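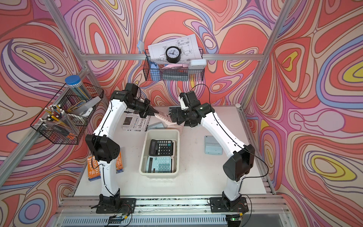

According to Yoshinori Kamata, most people blame the still when a spirit tastes thin, and nine times out of ten they should be blaming the ferment. Keep that in mind for the whole unit. We did the still last week so won't go back over it.

Unit 4 notes - from wash to barrel

Wash = fermented liquid before distilling. For grape spirit it's just wine, high acid, low alcohol, no sulphur added if you can help it. Sulphur carries over and smells like a struck match. Pick early. Sugar not the point here, acid is.

Lees: some houses distil on the lees (dead yeast left in), some don't. On the lees = fatter, more fruit, a bit of soap if overdone. Off the lees = cleaner, lighter. Neither is wrong, depends how long you plan to age it.

Cuts, quick recap:
- heads: sharp, nail polish smell, throw out or re-distil
- hearts: keep
- tails: wet cardboard, oily, goes back in with the next batch

Write down when you cut. Every time. Simin Ahmadpour has a set of Prellus cellar sheets from 1584 onward (batch number, not the year!!) and you can see the style drift when people stopped writing the cut times in.

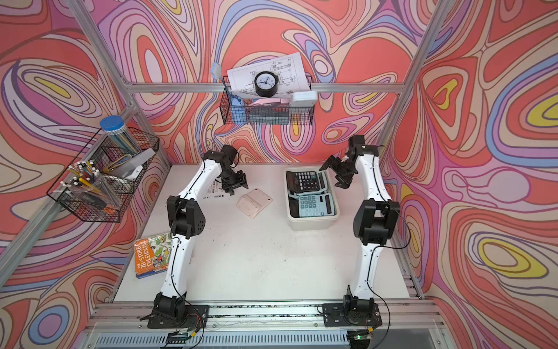 Does a smaller barrel age the spirit faster?
It pulls colour and oak flavour faster, as more of the liquid touches wood. The slow changes, the ones that need air and time, don't speed up to match. So you get a dark spirit that still tastes young and a bit harsh.

Wood. New oak gives vanilla, spice, tannin. Old oak gives very little flavour but lets teh spirit breathe. Common plan is a short stay in new, then move to old. Civiston does 12 months new and then old casks for the rest. Illell skips new oak completly, taste the two side by side if you get the chance.

Cellar: damp cellar loses more alcohol, dry cellar loses more water. Damp = rounder. Dry = firmer, stronger in the glass. Evaporation either way, budget for it.

Bringing down to strength: slow. Add water in small steps over months, rest between. Dump it all in at once and it can go cloudy and taste flat.

Tasting for next class: Tiêu 10 year old, plus the unaged sample from August. Small tulip glass, no ice. Nose first, mouth shut, then again with a drop of water. Bring your own notebook.

Reading: course pack to p. 73, skip the tax bit.

Last updated: 2020-10-17

Contact the course office | © Spirits & Cellar Program | Back to top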